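Registro de incidencia 449: la impresora de etiquetas Dorka salta líneas
Junio · Por Alžběta Zeman · Lectura: 3 min
Imprimir | Enviar por correo

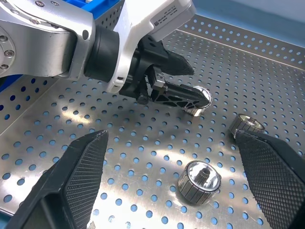

Síntoma

Cherry Mae Talavera abre el caso a las 9:40. Al lanzar la plantilla larga desde Lutia, la Dorka imprime bien las primeras etiquetas y luego deja una en blanco. El trabajo termina sin ningún error en pantalla. ¡Un fallo precioso de perseguir!

Pruebas

10:05. Cambio el rollo por otro del mismo lote. Igual.
10:20. Recalibro el sensor de separación desde el menú. Sigue saltando, siempre en la etiqueta 50.
10:45. Imprimo la misma plantilla desde un archivo local, sin pasar por Lutia. ¡Sale perfecta! Mecánica descartada, qué alegría.
11:30. Comparo las dos colas. La de Lutia corta el trabajo en bloques y mete un avance de página entre uno y otro.

Solución

En Cola > Avanzado desactivé «Avance entre bloques» y reinicié el servicio. Cherry Mae repitió el pedido de Guerra, 161 etiquetas seguidas y ni una en blanco. Me mandó un mensaje todo en mayúsculas que voy a guardar.

Pendiente

La opción vuelve a activarse al actualizar el controlador, así que he pedido a Jendorton que la deje fija en el perfil. Dejo el caso abierto hasta que contesten.

Imprimir | Enviar por correo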